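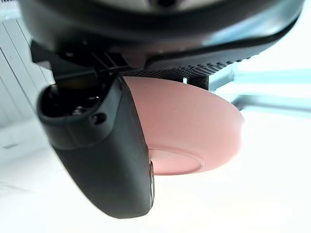

Julura Kurivden home cinema projector

Price: £290
Stock: back in from Friday
In the box: projector, remote, power lead, one HDMI cable (short)

Julura says the Kurivden will "bring the multiplex home". We've had one running in the back room of the shop and it won't, but it is a decent way to watch a film on a wall, provided you can get the wall dark.

Brightness is given as 700 lumens. We have no way of testing that and we take all such numbers with a pinch of salt. With the curtains shut, a colourful superhero film looked lively and the faces looked like faces. With the curtains open on an August afternoon we could just about make out the opening titles. Anything shot mostly at night will be a struggle whatever you do, so think about what you like to watch before you spend the money.

The box also says "4K supported". Read that carefully. It will accept a 4K signal and then shrink it to 1280 x 800, and that is the picture you get. Fine for a birthday party showing, less fine if you sit close and care about film grain.

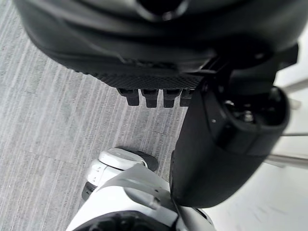

Black hand with four short fingertips, curled downward.

Sound comes from one built-in speaker. Dialogue is clear enough, explosions are a sort of cough. Plug in something better if you have it.

The fan is louder than the leaflet suggests. You'll stop hearing it during a car chase and start again in the quiet bits.

Also in stock: the Meesuk pull-down screen, which does help, and the Geken ceiling bracket, which fits the Kurivden but comes with screws we wouldn't trust. Buy your own.

Returns accepted if the lamp hours are under 4.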